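Pressemitteilung

Zarkusico bringt modulare Arbeitsfläche für Packtische und Werkräume

Riltthorpe, 2025-07-11. Hellgrau, matt, aus einzelnen Platten: Zarkusico liefert ab sofort die neue Tischfläche Stolletti aus. Gedacht für Packplätze, Nähstuben, Schulwerkstätten, kleine Versandlager. Erste Auslieferung bereits angelaufen, 778 Platten sind raus, weitere 922 stehen im Lager Riltthorpe bereit. Vertrieb im Handel über Rowlands.

Die Idee ist einfach. Platten liegen nebeneinander auf dem Untergestell, dazwischen eine schmale dunkle Fuge. Ist eine Platte verkratzt oder verfärbt, wird sie einzeln herausgenommen und ersetzt, der Rest bleibt liegen. Kein neuer Tisch, kein Abbau der Regale dahinter. Bisher musste bei vielen Packtischen die komplette Auflage runter, das kostet einen halben Arbeitstag und meistens auch Nerven.

Zur Farbe: ein helles, ruhiges Grau, ohne Maserung, ohne Muster. Auf Wunsch vieler Kunden aus dem Versand. Lieferscheine, Etiketten, Kleinteile und Klebebandreste sind darauf schnell zu finden. Je nach Lampe wirkt der Ton wärmer oder kühler, unter warmem Licht geht er leicht ins Beige. Wer mehrere Tische nebeneinander stellt, sollte das bei der Beleuchtung einplannen. Die matte Oberfläche soll störende Spiegelungen gering halten, auch direkt unter der Arbeitsleuchte.

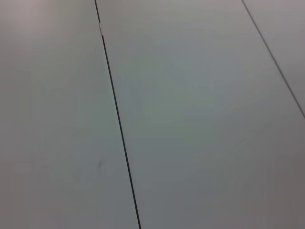

Hellgraue Arbeitsfläche, Platten mit dunklen Fugen.

Reinigung: feuchtes Tuch, milder Reiniger, fertig. Keine Scheuermilch, keine Stahlwolle. Graphit und Druckerschwärze möglichst am selben Tag abwischen. Die Fugen einmal die Woche mit einem weichen Pinsel oder der schmalen Saugdüse nachgehen, dort sammeln sich gern Papierschnipsel und Fussel. Nicht mit dem Messer in der Fuge kratzen, das beschädigt die Kanten.

Montage zu zweit. Untergestell ausrichten, Platten von links nach rechts auflegen, festschrauben. Schrauben und Schlüssel liegen bei. Ein Grundpaket enthält 4 Platten, Erweiterungen sind einzeln bestellbar, Artikelnummer 1234. Vorhandene Gestelle der älteren Baureihe passen weiterhin, Adapterleisten gibts auf Anfrage bei Rowlands.

Entwickelt wurde die Fläche in der Werkstatt in Riltthorpe, der Praxistest lief seit Mai an den eigenen Packplätzen. Rückmeldungen von dort sind in die Serie eingeflossen, vor allem zur Tischhöhe und zu den Kanten vorne. Die waren im ersten Muster zu scharf, jetzt gerundet. Eine Ausführung in dunklerem Grau wird geprüft, Termin dafür steht noch nicht fest.

Muster für Fachhändler und Redaktionen können bei der Pressestelle angefordert werden. Versand solange Vorat reicht, bitte Lieferadresse und Verwendungszweck angeben. Besichtigung des Musterplatzes in Riltthorpe nach Absprache.

Pressekontakt:
Zarkusico, Pressestelle, Riltthorpe
Abdruck frei, Belegexemplar erbeten.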